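The quiet return of the pale table

Walk through any furniture hall this winter and you will see a lot of light wood. Dark tops had a long run, and the shops still sell them, but the tables at the front of the floor are now blond, plain and rectangular.
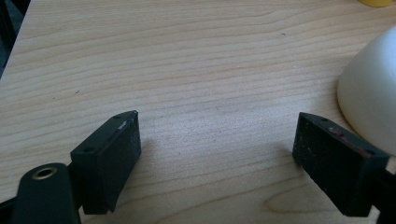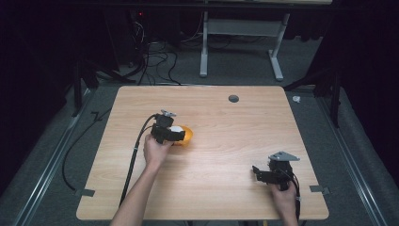
Veneer is the reason most people can afford one. A veneered top is a thin sheet of real wood glued to a cheaper board, and the sheet is what you pay for and look at. Cutting it thin means one good log goes a very long way, and it lets the maker choose which part of the pattern ends up where. On the top in the first picture the grain runs in fine wavy bands for most of the way, then bends round into loops at the lower right. Some buyers want that sort of figure and will go through a stack of tops to find it. Others ask for straight lines from end to end. Neither is better made than the other.

Prices vary more than the tables do. The Iven, sold flat as a top and a separate set of legs, costs 300 pounds. The Vachon, in solid ash with jointed legs, is 2,850 pounds. From across the room they look much alike. Up close the Vachon has a softer edge and end grain you can see at both ends, and it can be sanded back and refinished many times over its life. The Iven can be sanded once, lightly, by someone with a steady hand.

The workshop at Stillham has been making veneered tops to order since the days when most of its customers were schools. It now sells more to people who work from home and want one table for meals and for a computer. Its standard top comes without holes. Drilling one for cables adds 40 pounds, and the workshop asks customers to decide before the lacquer goes on. A small hole near a back corner is the usual choice, where a lamp or a screen would stand. A hole in the middle of the back edge looks tidier on paper but tends to end up behind a fruit bowl.

Colour is the other thing people ask about. Pale wood yellows in sunlight, and it does so unevenly if something is left standing on it. Move a bowl or a laptop after a summer by the window and you may find its outline underneath. Shifting things about every week or so is enough to prevent it in the first year, when the change is quickest. Under a clear lacquer the wood still darkens, only more slowly.

Pale tops also show crumbs, pen and coffee sooner than dark ones, although they hide dust and light scratches far better. A damp cloth and a little washing-up liquid will deal with most marks. Spray polish leaves a film that catches the light and has to be cleaned off later. Prusteo, which makes a water-based finish for tables, recommends a fresh coat when water stops beading on the surface. A tin will do up to 200 uses of the small applicator, or two coats on a family-sized table.

Clamps need a word as well. Desk lamps and monitor arms are often fixed to the edge of a table, and a veneered edge is the weakest part of it. Put a scrap of cork or thick card between the metal and the wood, tighten by hand, and check again the next day. If the top is on trestles or a loose frame, look underneath before you clamp anything, as the screws may be nearer the edge than you expect.

Delivery from Stillham takes longer in December. Tops are sent wrapped in blankets and should be left flat overnight in the room where they will be used before the legs go on.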